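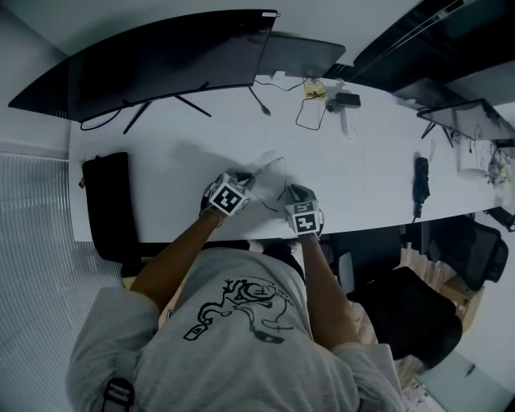

Meinung · Verkehr und Alltag

Der Fahrplan gehört an die Haltestelle

Seit dem Frühling hängen in Stumidby an vielen Haltestellen keine Fahrpläne mehr. Im Glaskasten klebt jetzt ein kleiner Aufkleber mit einem Code, und wer den Code scannt, kommt zur App Ikora. Dort steht die nächste Abfahrt, oft auf die Minute genau. Ich benutze diese App selbst und ich finde sie gut. Trotzdem halte ich es für einen Fehler, dass man den Papierplan weggenommen hat.

Ich bin vor einigen Jahren in dieses Land gekommen, und der Fahrplan der Linie 2 war einer der ersten deutschen Texte, die ich ganz verstanden habe. Das klingt vielleicht traurig, aber für mich war es ein guter Anfang. Ich lernte daraus die Wörter «werktags», «verkehrt nicht» und «nur an Schultagen». Das Verb «verkehren» kannte ich vorher in einer anderen Bedeutung, und ich habe eine Weile gebraucht, bis ich es den Bussen geglaubt habe.

Ein Plan auf Papier zeigt den ganzen Tag auf einmal. Man sieht, dass der Bus nach Giltport am Vormittag jede halbe Stunde fährt und dass nach acht Uhr abends eine große Lücke kommt. Die App zeigt mir die nächsten drei Abfahrten. Das ist eine andere Auskunft. Mit ihr weiß ich, wann ich einsteige, aber ich weiß nicht, ob ich am Abend noch nach Hause komme, wenn ich länger bei meinen Freunden bleibe. Man kann es in der App suchen, sicher, man muss dann aber schon wissen, welche Frage man stellen will.

Die Stadt sagt, das Papier sei zu teuer. Es gibt im Netz 398 Haltestellen, und zweimal im Jahr muss jemand überall hinfahren und den Plan austauschen. Im Ortsteil Holloway stehen manche Haltestellen allein zwischen den Feldern, und für den Wechsel geht dort ein halber Arbeitstag verloren. Dieses Argument nehme ich ernst. Ich frage mich nur, warum der gleiche Glaskasten noch Platz für Werbung hat — die wird ja auch von einer Hand hineingehängt, und sogar öfter.

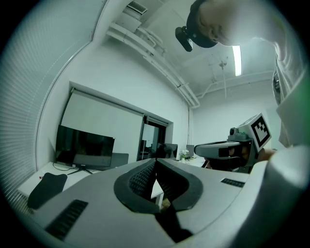 Wer braucht den gedruckten Fahrplan heute noch?

Vor allem Menschen ohne Smartphone, Kinder auf dem Schulweg, Gäste mit leerem Akku und alle, die ihren Tag gern vorher planen.

Gegen die Kürzung gibt es inzwischen eine Petition mit 1.434 Unterschriften. Für eine kleine Stadt ist das viel. Ich habe auch unterschrieben, obwohl mir der Ton des Textes nicht ganz gefällt. Er spricht von den Alten, als ob sie hilflos wären. Meine Nachbarin ist über achtzig und kann ihr Telefon besser bedienen als ich. Sie will nur nicht bei Regen an der Straße stehen und die Brille suchen, damit sie eine Uhrzeit lesen darf.

Mein Vorschlag wäre bescheiden. Man könnte mit 200 Haltestellen beginnen, und zwar mit denen, wo der Bus selten kommt. Im Zentrum wartet man ein paar Minuten, dort schadet der fehlende Plan wenig. Draußen aber kann eine verpasste Abfahrt den ganzen Nachmittag kosten. Bisher wird es leider umgekehrt gemacht: Am Bahnhof hängt das Papier noch, sauber und in Farbe, und in Holloway ist der Kasten leer. Im Oktober kommt der neue Fahrplan, bis dahin könnte man es noch ändern.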